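店舗だより > 売り場のご案内 > 飲料の棚

当サイトでは、閲覧状況の把握と利便性の向上のためCookieを使用しています。閲覧を続けられる場合は、Cookieの使用に同意いただいたものとみなします。

売り場写真集「飲料の棚とお買い物かご」
7月 文・Zovham店舗サービス課

Zovhamの飲料売り場は、入口から二列目の通路に面しております。本ページでは、ペットボトル飲料の棚とお買い物かごの様子を写真でご紹介するとともに、商品の並べ方、かごのご利用方法、お取り扱いに関するお問い合わせへの回答を掲載いたします。

飲料売り場では、炭酸飲料、水、茶系飲料を中心に、常時19品目を取り扱っております。棚に並べる本数は、開店時の標準を149本と定め、午前と夕方の二回、在庫の確認と補充を行います。夏季は炭酸飲料の動きが早く、7月からは午後2時の補充を加えました。倉庫はKovex棟の一階にあり、補充用の台車は通路の混雑する時間帯を避けて運行しております。

棚への陳列は、種類ごとに列をまとめ、前列から順にお取りいただけるようにすることを基本としております。賞味期限の近い商品は前に、新しく入荷した商品は奥に置きます。同じ色のボトルが隣り合う場合には、ラベルの向きをそろえ、商品名を通路側に向けます。棚の奥行きに余裕がある段では、前列が減った時点で後列の商品を手前に寄せることがあります。

【写真】

一枚目　緑色のボトルに黄色いキャップ、ペプシには青・赤・白のラベル。赤いキャップの透明なボトルは、明るい灰色の台の上に横になっています。 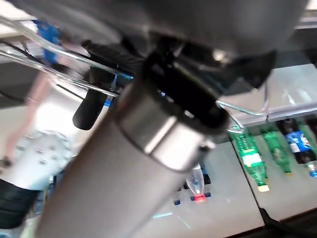

二枚目　黒い棚の手前に通る銀色の金属レールと、青いお買い物かご。黄色いキャップの緑色のボトルは、棚の最前部に立っています。
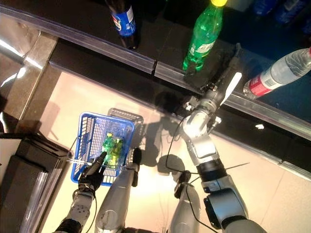

一度かごに入れた飲料を、購入せずに棚へ戻してもよいのでしょうか。

未開封で、容器に傷や汚れのない商品であれば、元の場所へお戻しいただけます。場所がご不明の場合は、他の棚に置かず、会計台の横にある返却棚へお置きください。係員が商品の状態と賞味期限を確認し、所定の位置に戻します。冷蔵ケースからお取りになった商品につきましては、返却棚をご利用にならず、直接係員にお渡しください。

【お買い物かごについて】

お買い物かごは、入口の右手と飲料売り場の端の二か所にご用意しております。ご使用後は会計台の先にあるかご置き場へお戻しください。飲料を入れる際は、大きいボトルを先に底へ置き、小さいボトルや菓子類をその上に重ねると、持ち運びの際に安定いたします。持ち手は必ず二本ともお持ちください。片方のみで持ち上げますと、かごが傾き、商品が落下するおそれがあります。

かごを床に置かれる場合は、棚の側に寄せ、通路の中央を空けていただきますようお願いいたします。車いすやベビーカーをご利用のお客様が通行されるため、飲料売り場では通路幅の確保に努めております。ご家族で複数のかごをご使用になる場合も同様です。

かごの清掃は閉店後に行います。内側と持ち手を中性洗剤で拭き、乾燥させたうえで翌朝の開店に備えます。ひび割れや持ち手のゆるみが見つかったかごは売り場から下げ、Maseo倉庫にて部品の交換または廃棄の判断を行います。使用中に不具合にお気づきの際は、お近くの係員までお申し出ください。

【棚の設備と点検】

飲料用の棚は、奥行き約40センチの棚板を標準としております。最上段の高さは、昨年度の見直しにより床から149センチに改めました。また、まとめ買いの多い商品は、床から86センチの段を中心に配置しております。手の届きにくい商品につきましては、係員がお取りいたします。棚に足を掛けたり、空き箱を踏み台にしたりすることはご遠慮ください。

棚板の水平とレールの固定状態は、毎月一回点検しております。レールの継ぎ目に段差が生じると、ボトルの底が引っ掛かり転倒の原因となるため、点検時に指定の工具で調整いたします。棚板の拭き掃除は補充の前に行い、水分が残っていないことを確かめてから商品を並べます。

【落下・破損時の対応】

ボトルを落とされた場合は、容器に異常がないように見えても、そのままお戻しにならず係員にお知らせください。特に炭酸飲料は、衝撃の直後に開栓すると中身が噴き出すことがあります。床に液体がこぼれた箇所は、清掃が終わるまで表示板を置き、通行をお控えいただいております。

【姉妹店での取り扱い】

Radebe店では、飲料の棚の配置が当店と左右逆になっております。お取り扱いの品目にも一部違いがあり、箱単位でのご注文はRadebe店の受付でも承ります。お受け取りは当店、Radebe店のいずれもお選びいただけますので、ご注文時にご希望をお知らせください。

棚の配置およびお取り扱い品目は、季節により変更する場合があります。変更後の配置図は、飲料売り場の柱に掲示いたします。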